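Robot arm on the drawer test bench - four months in
Shop Floor Talk > Automation and new kit

nanley_nights
November 16, 2023 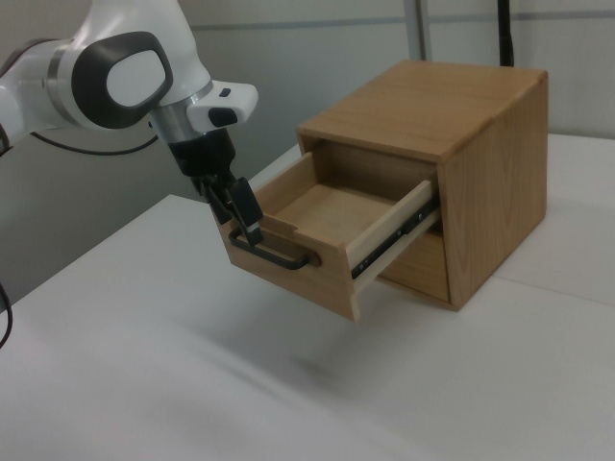 So we're four months in at Fostgate and I promised an update. For those who missed the July thread: I test drawers. Open, shut, open, shut, write down when something starts to grate. I did it by hand for years and now the arm does it and I look after the arm.

Target is 600 cycles a shift per cabinet. My forearm has stopped aching. My job title has gone from "tester" to "cell operator", same money. What I do all day now is move cabinets on and off the table, check the screws on the slides and fill in a form on the tablet called Pudex, where you have to pick a reason for every stoppage and none of the reasons is ever the reason.

oakandash
Same money for running a robot? You want to have a word with someone about that.

nanley_nights
I had a word. The word was "January".

Harsh Mishra
I'm on the fitting line at the Naseri site and we were told it would free people up for skilled work. Two of ours were freed up for the packing bench. I don't blame the machine for it, it didn't write the rota.

flatpack_phil
Devil's advocate: pulling a drawer open all day is not a job anyone should want. My dad did something similar and couldn't hold a mug by fifty. Let the robot have it.

oakandash
Fine, let it have it. But there used to be a whole bench of people doing that and having a natter, and a wage came with it.

nanley_nights
You're both right, annoyingly. I do miss the natter. The one thing I'd argue about is feel. By hand you know a slide is going before it goes, there's a sort of gritty bit near the end of the travel. The arm carries on until it hits its limit and then sulks with a red light.

Elias Issa
You can set a force threshold for that, ours logs the pull on every cycle and flags the drift. Ask whoever set yours up. It caught a bad slide at 609 last week that the old hands had passed.

nanley_nights
I am the old hands, Elias.

Elias Issa
No offence meant. Still worth asking though.

nanley_nights
Asked. It's a paid extra. They'd like me to stand by and listen to it instead, so I suppose I'm the sensor.

flatpack_phil
Put that on the form then

nanley_nights
There's no option for it. I've been putting "other".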